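[handheld-build] Re: finger pads slipping on glass

Following up on the pad question from last month. I rebuilt both hand-held grippers in the shared workshop with the softer pads.

> On the old pads I get a good hold on boxes and nothing
> on glass. The jar turns as soon as I tilt it. Has anyone
> on Lotesero tried a different pad, or is it the spring?

In my case it was mostly the pads. I cut new ones from 5 mm silicone sheet and left the springs alone. The yellow tips are from the Estach files, printed at 140 percent infill flow, which was a mistake and cost me an evening of sanding. Use the default.

I tried them on jars with dry goods first, then on a glass with liquid in it, with the second gripper doing the pouring cup.

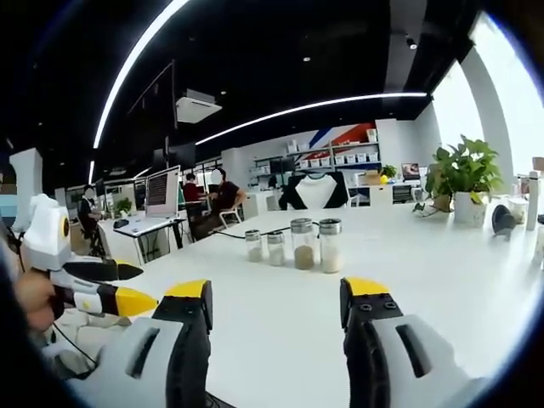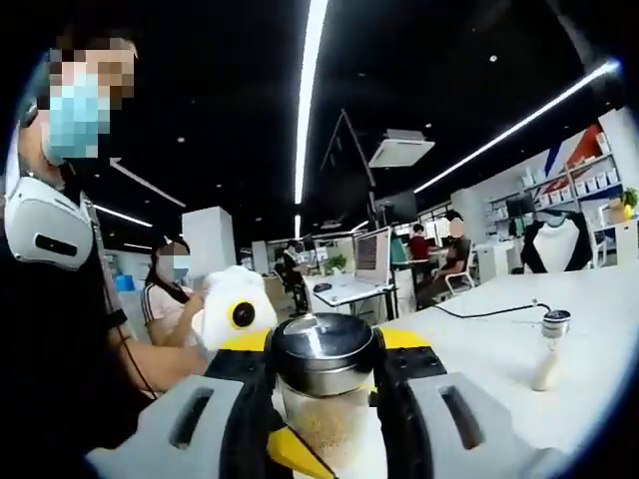
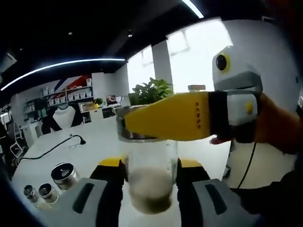 What do you use to glue silicone pads to printed fingers? Superglue lets go after a few days for me.

Silicone adhesive, the kind sold for aquariums. Scuff the printed face with coarse paper, wipe it with alcohol, clamp it lightly and leave it overnight.

The other change is the cable. I had it coming out of the side and it kept catching on my sleeve, so it now leaves from underneath. If you are on the older Macapagal handle you will need to drill a hole, and there is not much wall to spare there. Go slowly and tape the inside first.

With pads and screws one gripper comes to 164 grams over the old one. I notice it in the wrist after a long session. I may hollow out the housing next.

Pad template is in the list files folder, under Alia. The one marked "old" has the wrong hole spacing, please don't cut from it.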